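Vaisselle dépareillée : on garde, on donne, on range où ?
Forum Maison et rangement > Cuisine

mirabelle79
Bonsoir à toutes et à tous,
Je me lance enfin dans le tri de la vaisselle de tous les jours, après des mois à ouvrir le placard en retenant les piles d'une main. Notre cuisine est étroite, carrelée du sol au mur, très facile à nettoyer mais pas généreuse en rangements, et au fil des années nous avons accumulé du plastique, de l'inox, des mugs de toutes provenances... Nous sommes 4 à la maison et il y a de quoi servir un banquet. J'ai donc décidé de tout sortir sur la table blanche et de ne remettre dans le placard que ce qui nous sert pour de bon. J'ai commencé par le bol rose, celui du petit déjeuner, auquel je suis beaucoup trop attachée pour être raisonnable.
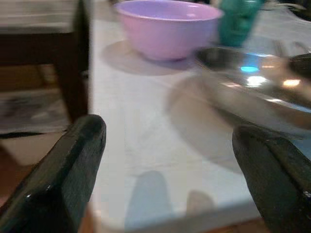 tilleul_du_82
Garde-le, ton bol, et ne te laisse pas culpabiliser ! Par contre je serais plus sévère que toi sur le plastique en général. Chez nous tout est parti en février, on est passés à l'inox et à la faïence, et je ne regrette rien. Le plastique se raye, il garde l'odeur de la sauce tomate, et au bout de quelques années on n'a plus très envie de manger dedans.

mirabelle79
Merci, c'est gentil ! Pour la sauce tomate je suis bien d'accord, mais pour des céréales et du lait, franchement, je n'ai jamais eu à m'en plaindre. Et quand un bol tombe sur le carrelage à sept heures du matin, je suis bien contente qu'il rebondisse.

grandecasserole
Je rejoins mirabelle, et pardon tilleul, mais l'inox n'est pas la réponse à tout. J'avais acheté une série d'assiettes Hauser en inox, très jolies d'ailleurs, et mes enfants n'en voulaient pas à cause du bruit de la fourchette dessus. Elles servent maintenant à éplucher les légumes ou à poser la viande avant cuisson, et là elles sont parfaites. Je crois qu'il faut surtout ranger par usage – le petit déjeuner ensemble, la cuisson ensemble – au lieu de ranger par matière comme on le voit dans les magazines.

mirabelle79
Par usage, tiens, je n'y avais pas pensé du tout ! Moi je mettais le métal avec le métal, comme ma mère. Du coup j'ai repris mon installation : l'assiette en inox devant, le bol lavande et le mug bleu-vert pas loin, la fourchette et la cuillère à côté, et le grand saladier en inox tout au fond parce qu'il prend une place folle. Il y a encore la multiprise et le téléphone au milieu de tout ça, vous me pardonnerez, la table sert aussi de bureau.
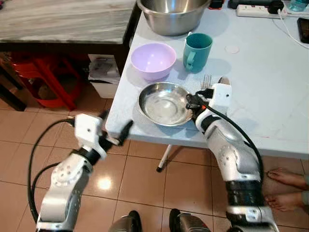

Est-ce qu'on peut empiler des bols en plastique dans un saladier en inox sans tout rayer ? Un torchon fin plié au fond suffit largement, et on met les bols les plus légers en dernier.

tilleul_du_82
Pour le saladier, je le mettrais carrément en haut du placard, il ne sert pas tous les jours. Nous avons une étagère Drullmont au-dessus de la porte, posée exprès pour les grandes pièces, et ça libère un espace incroyable.

grandecasserole
En haut, d'accord, à condition de ne pas mesurer un mètre cinquante-deux comme moi ! Un grand saladier qu'il faut aller chercher avec un tabouret, on finit par ne plus s'en servir.

mirabelle79
Le tabouret, j'en ai un rouge sous le meuble à dessus marbré, il est justement là pour ça, donc je vais essayer la solution de tilleul et je reviendrai vous dire. Ensuite il faudra que je m'attaque au plan de travail côté mur, avec le petit rebord en mosaïque rouge foncé que j'aime tant. Tout s'y pose et rien n'en repart : le gant de ménage jaune, un rouleau blanc qui attend sa place, et j'en passe. 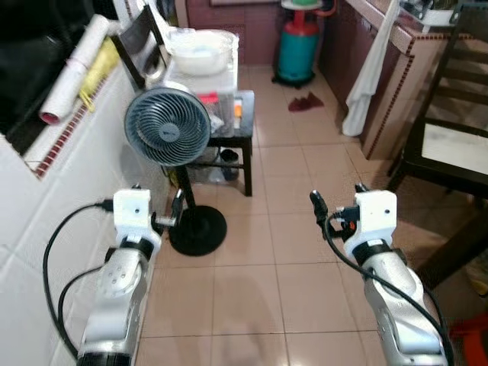 Je voudrais n'y laisser que ce qui sert à la vaisselle, et trouver un crochet pour le gant. J'ai vu des crochets adhésifs de chez Trarus, mais je me méfie un peu de l'adhésif sur le carrelage brillant, avec la vapeur. Le ventilateur, lui, ne bouge pas, j'en ai trop besoin quand je cuisine.

grandecasserole
Les crochets adhésifs, chez moi, tiennent très bien si on dégraisse avant à l'alcool ménager et qu'on attend le lendemain pour y suspendre quelque chose. Un gant, ça ne pèse rien.

tilleul_du_82
Pas d'accord, les miens sont tombés l'un après l'autre. Je prendrais plutôt une petite barre à ventouses, Brelness en fait une toute simple.

mirabelle79
Bon, je sens que je vais acheter les deux ! Merci pour vos conseils, je file remettre les bols au placard avant le dîner.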